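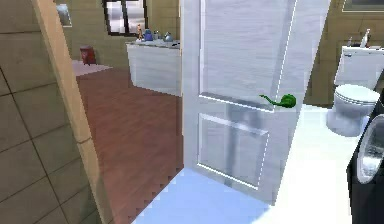
White paneled door with the green lever handle, seen from the bathroom side.

28 March 2024

Long day in the design shop, and I want to get it down before I lose it. I went over to the evening talk at Vidley last night, the one on signs and lettering in public buildings, and came home so full of ideas that I sat up far too late with a pot of tea and a pad of tracing paper. So this entry is partly a report on the talk and partly bench notes on the Zallari lettering, and I'm afraid the two run together.

The talk first. The speaker was from the Ó Gríofa studio, and I had expected a slide show of finished work, all lovely and lit just so. We got a whole hour of drafts instead! Wrong drafts, mostly. There was one arrow that had been redrawn through an entire winter, and we saw it fat, thin, with a notch, without a notch, leaning a little (I rather liked the leaning one, and so did the woman beside me, who said so out loud). The point, as I understood it, was that people read a sign while they're walking and usually while they're worried about something else, like parking or a sick parent, and that a drawing which looks handsome on a desk can go to mush at the end of a corridor. I knew that already, I suppose, but I hadn't felt it in quite that way before. I wrote "draw for the worried person" across the top of my pad and it is now taped above the light table. Please leave it there.

I didn't agree with everything. The studio is very fond of setting all its place names in lower case, and I think that looks friendly in a brochure and a bit lost on a wall. Somebody asked about it afterward and got a polite answer that didn't settle anything. Good cookies, by the way, the ginger kind.

Now to the bench. Zallari lettering, third round. I printed the new lowercase at full size on the plotter and hung the strips down the long hallway with the blue tape (the green tape pulled paint last November and I am still hearing about it). Looked at them from the far end, then again with my glasses off, which is my own very scientific test. What I found:

The a and the e still close up. They were opened on Monday's drawing but I was timid. Open them again, and this time be braver than feels right on screen.

The r is lovely. Leave the r alone, everyone, me included.

The i and the l are too alike when they sit together, and the client has a wing called Rillell, so we get an i and three l's in one short word. At a distance it turns into a fence. I tried a small curved tail on the l and it helped right away, though the tail on the double l at the end looks fussy up close. Possibly a shorter tail there. I'd like to see it cut before I decide, as vinyl always comes out a touch heavier than ink.

Spacing is loose enough for the big overhead panels and too tight for the room plates. I don't think one setting will do for both. I had hoped it would, it would have saved us a week, but there we are.

Color: still waiting on the second batch of paint chips. The warm gray from the first batch is nice in the morning and goes purple under the hall lights, so I've put it in the drawer.

Budget note so that I don't have to go looking for it again. The cutter's quote is $2,000 for the overhead panels and $800 for the room plates, without installation. Installation is a separate sheet and comes to $1,208, which I thought was fair given the stairs.

The kerning file has 3,336 pairs in it now. A good many of those are surely for combinations that will never turn up in this building, and I did start weeding them, and then I thought of some future wing with a strange name and put them all back. If anybody has a stronger stomach than mine, save a copy first.

To do: redraw a and e, cut one Rillell panel with the tailed l and one without, and hang them both at proper height. Ask the cutter if the matte film still comes in the wide roll. Return the borrowed book on station lettering to Vidley (it's under the big ruler). I'd also like us all to go to the next talk together if we can manage it, it's on maps, and there's a bus that stops right outside.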